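# Notes from the play kitchen corner

I have been meaning to write this item since the last newsletter went out, and then one thing and another came along (the library shelves, the great paint order, my knee), so thank you for being patient with me. Several of you asked what we ended up doing with the play kitchen, and whether the little pots and cloths could be kept in any sort of order. I have plenty to say on that, as you might guess!
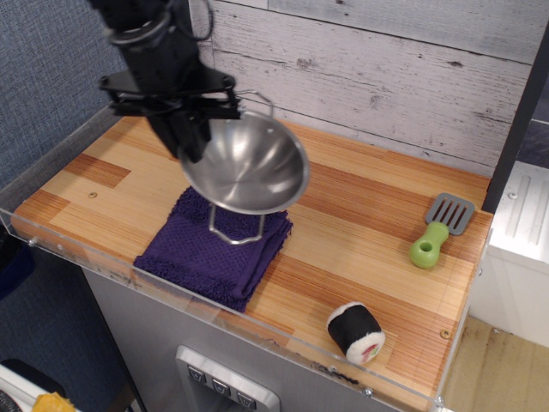
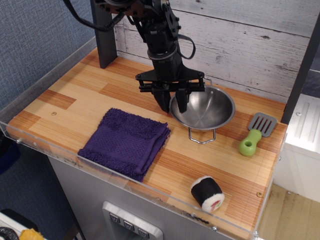 Let me start with the towel, because the towel is my favorite part. For the longest time I set out paper napkins with the play dishes, and they never made it through a morning. A real cloth, even a small one, changes the way the whole counter gets used. It can be a mat for a pot, or something to dry the dishes with, or a blanket if the food is feeling poorly. I like purple, and I like terry, and I like one that has gone a bit fuzzy at the edges and been through the wash enough times to fold easily. Fold it in layers and lay it on the left side of the counter, and there is still plenty of room to cook.

Then there are the pots. I am firmly on the side of metal ones for play. Plastic is lighter, I know, and quieter, I certainly know that too, but a small stainless steel pot has a shine to it and feels like the real thing in the hand. They can go in the sink with your own dishes when they get sticky. Do run a finger over any rivets and wire parts before you put one out, and if something feels sharp, set it aside until you can see to it properly.

As for utensils, one is enough. I used to fill a whole crock with them, and all that happened was that the crock got tipped out. Now it's a single spatula with a bright green handle, and the green is a great help when you are looking for it under a couch. The hole in the end means you can hang it on a hook if you have one handy. We have hooks at the Mitedgate room but none yet at Giltcombe, where it just stays on the counter, and that works perfectly well too.

Food could fill a newsletter of its own. We have a plush sushi roll with a black wrapper, a white face like rice, and a bit of red and green in the middle, and I am fonder of it than a grown woman should be. Soft food is kind to toes when it gets dropped, and it washes nicely by hand in lukewarm water with a drop of dish soap. Squeeze it in a dry cloth, don't wring it, and let it sit overnight somewhere airy.

If you have soft food, small pots or washable cloths to pass along, we'd be glad of them, and the shelf at Giltcombe will be open for drop-offs through July. Please wash the cloths first and tie the smaller pieces up in a bag so they stay together. I'll write about the dress-up trunk next time, provided I can get the lid to close.

Samina Rajput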